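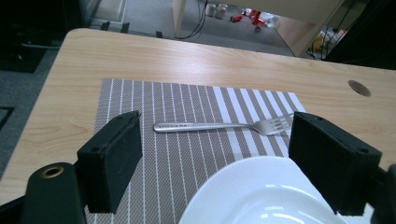 A fork on a striped placemat, on a light wooden table.

"The children come hungry, always," says Svenja Weidemann, and she moves a pile of registration forms from the chair so that I can sit. We are in the small office behind the kitchen of Trilturent, the cooking and theater workshop for young people in Filluditz. It is spring, but on her wall the plan for the October vacation week is already half filled.

Weidemann started the program with one group of teenagers and a borrowed stage curtain. Today 79 children and teens are registered for the year, and for the vacation weeks there is a waiting list. In the mornings they cook. In the afternoons they write and rehearse a short play, and on the last evening the families are invited to eat and to watch.

I asked her why she puts these two activities together. "People think I had a big idea," she says. "The hall had a kitchen, and the kitchen was included in the rent. In the first week I wanted only to make a soup for lunch. Then two girls began to speak like a cook and his angry boss, and the others stopped cutting the carrots and listened. We put it in the play."

A group has at most 15 participants. Parents ask often whether one more child could be added, and she finds it hard to refuse them. "With 15 I can still hear who is quiet. I tried it with a bigger group once, and after that week I slept for two days."

The youngest may come when they are eight years old. Younger and older children work together in teams of 4, and every team has one teenager who was in the program before. These teenagers do not pay for the week. For some of them, she tells me, it is the first time that someone gives them a key and expects them to open the door in the morning.

Money is a subject she does not avoid. The hall belongs to the Wieczorek bakery, which asks for a low rent. The rest comes from the fees and from a grant of 600 euros per season, given by the local foundation Flurance. "It pays for fabric, paint and the bus when we go to see a real theater," she says. "It does not pay for me. I teach at the school three days in the week, and that is how I live."

I wanted to know what goes wrong. She laughs and needs some time to choose. One year the whole cast had learned the text, but the boy with the main part lost his voice on the last morning. His sister read his lines from behind the curtain while he moved his mouth. "The grandparents believed it was planned. One lady told me it was very modern."

She is less relaxed about telephones. They stay in a basket until lunch, and after lunch also if the group votes for it. Not every parent agrees with this rule. Last season a father called the office four times in one morning. "I understood him, he was worried. But his son was making dumplings and had no free hand."

For October she plans a play about a train station where no train stops. The text does not exist yet, because the children will write it themselves in the first two days. She knows only that there must be a waiting room and that somebody must sell sandwiches.

Registration for the October week opens after the summer break, at the office or by mail. Children who were on the waiting list last time are asked first.

The interview was recorded in Filluditz on 2024-04-21 and shortened for publication.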